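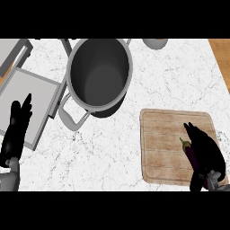 双臂仿真厨房试手记：大家常问的问题

更新于 2025-01-06

写了几篇试手的帖子之后，私信里来来回回总是那几个问题，我干脆攒成一页。想到哪儿写到哪儿，顺序有点乱，用浏览器搜关键词会快一些。

你到底在比什么？

比手，主要是比手。同一个厨房台面、同一个任务、同一套控制器，只换末端。目前跑过三种：Clelska 的多指手、Dosent 的两指平行夹爪，还有 Nowakowski 那款三指自适应的。后来控制器也忍不住换了一轮（手痒，没办法），所以结果里有一部分是控制器的对比，我会单独标出来，别混着看。

任务是什么？为什么老是茄子？

任务叫“茄子进锅”：一只手从案板上抓起茄子，送到大汤锅上方，松手放进去。另一只手可以帮忙也可以不帮忙，看策略怎么定。

选茄子是因为它真的很烦人！一头粗一头细，表面滑溜溜的，躺着的时候还会滚。我最早用的是方块积木，三种手全都轻松过关，什么差别都看不出来。换成茄子的第一天，平行夹爪就把它挤飞了好几回，我当时还挺开心的，总算有得比了。

全是仿真吗？有没有上真机？

这一页里写的全是仿真。真机我只碰过 Dosent 的平行夹爪，而且是在别人的台子上蹭着用的，攒下来的东西不够写。所以看到我说“这只手抓得稳”，请在心里自动补上“在仿真里”四个字。摩擦系数调一调，一只笨手也能变得很灵，这点我吃过亏，后面会讲。

多指手是不是一定比平行夹爪好？

不一定，而且差距没有我想象的大。

我给每种手各跑了 413 次，初始位置随机，茄子的朝向也随机。Clelska 的多指手成功率最高，可它赢在哪儿很有意思：茄子竖着放或者斜着放的时候，几根手指一拢就包住了，抓的位置偏一点也没关系。可是茄子横在案板上、又贴着边的时候，手指经常先磕到案板那圈凸起的边，茄子被碰得转了个方向，后面就全乱了。平行夹爪在这种情况下反倒省心，两片指头窄，插得进去。

Nowakowski 的三指夹在中间，什么都还行，什么都不惊艳。要我选一只长期用的，可能还是它，调起来最不费脑子。

你说的“成功”怎么算？

茄子整个进到锅里，停住不动，手已经退开，三样都满足才算。碰到锅沿弹进去的也算成功，我另外打一个标记。有朋友说弹进去不该算，我想了想还是留着，毕竟家里做饭的时候谁没往锅里扔过东西呢。

锅被撞倒算失败。锅被撞歪但没倒，茄子也进去了，算成功。这条改过一次，旧帖里的口径更严，所以旧帖的数字和新帖的数字不要直接放一起比。

锅的把手总是撞到，怎么办？

这是被问得最多的！锅边伸出来的那个环形把手，离左手的活动范围特别近，左臂一抬就容易刮到。我的土办法有两个。

第一，给把手单独加一个碰撞代理，比外观模型稍微胖一圈，规划器自然就绕开了。胖多少看你的手有多大，多指手要留得多一些。

第二，左手不干活的时候给它一个固定的待命姿态，放在托盘那一侧，别让它跟着右臂瞎晃。以前我没管它，优化器为了省那么一点点关节代价，老让左臂往中间飘，看着像在跟锅打招呼。

左手闲着不浪费吗？

浪费，但是稳。我试过让左手去扶锅，成功率涨了一点点，单次耗时也长了一大截，因为两只手要互相等。还试过在空中换手，右手抓、左手放，这个就别提了，掉了一地茄子（仿真里的地板承受了太多）。等我把双臂协同的部分弄明白了再单独开一页。

用的什么控制器？

默认是阻抗控制，末端给目标位姿，手指给目标力矩上限。后来换成 Clavenance 的那套轨迹控制器又跑了一轮，只跑了多指手，一共 209 次。

体感上的区别：Clavenance 的轨迹很顺，手臂动起来漂亮，录视频特别好看。可是一碰到没预料到的接触，它会固执地往前走，手指磕到案板边还在使劲。阻抗控制就软得多，磕到了会让一让，动作难看，结局往往还行。抓取那一小段我现在都用阻抗，搬运那一大段用 Clavenance，中间切换的时候会抖一下，还没修好。

对，切换那一下抖动我知道，已经有好几位朋友来信说了，谢谢大家！

相机怎么放的？看着像是从上面往下看。

对，主相机在比较高的位置往下看台面。好处是锅里能看见，茄子到底进没进去一目了然。坏处也明显，手一伸过去，茄子的大半截就被手指挡住了，只露个蒂在外面。多指手在这一点上最吃亏，手指多，挡得也多。

我的做法是抓之前把位姿估计做完，抓的时候信关节读数和指尖接触，不再信画面。要是你的策略是纯视觉端到端的，建议加一个腕部相机，不然抓住之后模型基本上靠猜。

腕部相机我也试了，装在平行夹爪上很好用，装在多指手上视野被掌心占掉一大块，角度要歪着装。歪多少合适，我前后改了 9 版，最后那版也谈不上满意。

画面上下的黑边是怎么回事？

渲染分辨率和策略输入的长宽比不一样，我补了黑边，没有拉伸。拉伸过一次，锅变成了椭圆的，位姿估计当场崩溃。裁掉两侧也行，只是案板和托盘会少一块，我舍不得。

摩擦系数你怎么定的？

唉，说到我的痛处了。最早我直接用了默认值，结果三种手都强得离谱，平行夹爪捏着茄子蒂都能提起来。我高高兴兴发了一篇帖子，第二天 Fernanda Barros 来留言，问我茄子是不是涂了胶水。她说得对，我回去一看，接触参数高得没道理，帖子只好撤下来重做。

现在的做法是给一个范围，每次开局随机抽，三种手用同一组随机种子。单独报一个摩擦系数下的成功率，我觉得参考价值不大。别人家的对比要是没写这一项，我会先问一句。

茄子是刚体还是软体？

刚体。我知道，我知道，真的茄子捏着是有点弹的。软体试过，一次要跑很久，手指多的时候接触点一多，求解器就开始闹脾气，茄子会自己抽搐，画面相当吓人。目前用刚体加一点接触柔度凑合，所以这套测试看不出来谁会把茄子捏烂，想比轻拿轻放的朋友请另想办法。

其他东西都是摆设吗？碗、托盘那些？

在这个任务里是障碍物，手臂得躲着走。托盘旁边那一件也一样，参与碰撞检测。小碗比较靠后，平时碰不着，只有右臂从后面绕锅的时候才会有危险。我跑过一组把杂物全清空的对照，三种手的成功率都往上走，平行夹爪涨得最少，它本来就瘦，不太挡路。

抓取点是手工给的还是学出来的？

两种都有。对比手的那几轮用的是采样加打分，候选抓取从几何里采，打分器三种手各训一个。有人觉得这样不公平，应该共用一个打分器。我试过共用，多指手直接变傻，因为它的好抓法跟夹爪的好抓法根本不在一个地方。各训一个，训练量给一样多，我觉得这样已经尽力了，欢迎来吵。

抓起来之后茄子在手里转怎么办？

多指手很少转，指头裹得住。平行夹爪经常转，尤其是抓在偏粗那一头的时候，重的一边往下坠，送到锅口就成了斜的，一放就磕锅沿。两个补救：抓取点往重心那边挪；或者放之前让手腕跟着转一个角度，把茄子对着锅口顺下去。后一个更好用，就是手腕关节容易顶到极限，碰上这种情况策略得重新规划一遍，会慢。

跑一轮要多久？电脑要很好吗？

我是一张消费级显卡，晚上挂着跑，早上起来看。大头花在渲染上，如果只要物理不要画面，快得多。建议先关掉画面把策略调顺，再开渲染跑正式的一轮。还有，日志一定记得分文件写！我有一次全写进一个文件里，编辑器打开就卡死，翻到第 1898 行才找到左臂乱飘的那个报错，眼睛都花了。

可以拿你的场景去用吗？

可以，台面、案板、锅和茄子这几样随便拿。手的模型不行，各家授权不一样，请自己去找厂商要。拿去改了任务的话跟我说一声呀，我很想看看别人怎么折腾。

能不能帮我测某某手？

有能用的仿真模型、关节限位和力矩参数是齐的，就可以发过来排队。只有外观网格的就算了，我补过一次惯量参数，补到怀疑人生。排队的时间说不准，我白天要上班，这个纯属爱好。

厂家有没有给你钱？

没有。Clelska 的人回过我两封邮件，解释手指耦合那部分怎么建模，挺耐心的，仅此而已。Nowakowski 那边我写信问过指尖材料，到现在还没有回音。

接下来打算做什么？

先修控制器切换的那个抖动。然后想把任务倒过来，从锅里往外捞茄子，锅又深，里面又暗，手还得伸进去，光想想就觉得多指手要倒霉。10 月开始搭的捞取场景现在能跑起来了，可是手腕老卡在锅沿上，待命姿态也得重新设计。有人做过类似的深容器抓取吗？留言区等你，最好带上手腕的关节限位一起说。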